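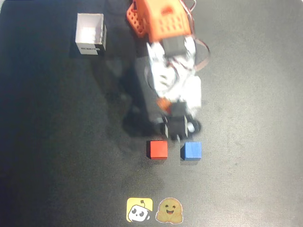

Gripper over the red and blue cubes, open white box at upper left.

Category: Robot Arms / Demo Recording Kits

Search products… Go

Tralla Desk Kit

Tralla sells this as the easy way to collect training examples for a small arm. Easy is a stretch. The maker, Trimik, quotes 40 demos an hour – we'd plan on fewer, and on throwing some out. You get the arm, the Jaidee recording software and a set of wooden cubes for pick-and-place.

A policy trained on two cubes and one box knows two cubes and one box. Move the lamp and check again before you believe any success rate.

Storage: over 2000 episodes
Reach: 740 mm
Recording rate: not stated by Trimik
Spare fingertips: 5, sold separately by Kukwood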